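Surfaces That Are Looked At All Day

The head of interiors at Hostus has spent 3 years replacing the worktops in the company's Clirside building. The program covers 90 benches and is scheduled to close in November. In an interview on 10/21/26, the department head explained how the patterns were chosen and what staff have made of them.

"We began with plain gray," the department head said. "It was practical, and people complained almost at once. They told us the rooms felt unfinished." A survey followed, with 389 replies, and most favored a surface with some visible figure in it.

Samples were requested from two suppliers, Jummont and Stelmakh. The first offered speckled finishes, the second a range of veined ones. Both were left out in the corridor for staff to handle — "a slow method, but a fair one," in the department head's words.

Veined black was the most disputed choice. Some staff found it too busy for close work, while others asked for it by name. "I was among the doubters," the department head admitted. "I thought small items would be lost on it."

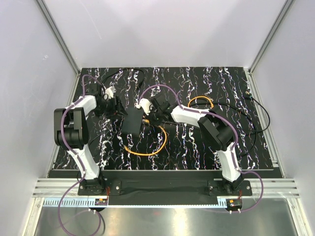
Pattern, in the department head's view, has to be judged together with the walls around it. "A strong top needs quiet company," the department head said. With pale walls on both sides and behind, the white veins can run from the far edge to the near one without crowding the eye, and a plain dark box set down among them still reads as a clear shape. The small traces of blue, purple and orange were a matter of taste. "I have grown fond of the orange."

Marks on walls are to be taken up separately, after the last benches have been fitted.

Hostus Interiors, Clirside | Contact | Copyright Hostus | Back to top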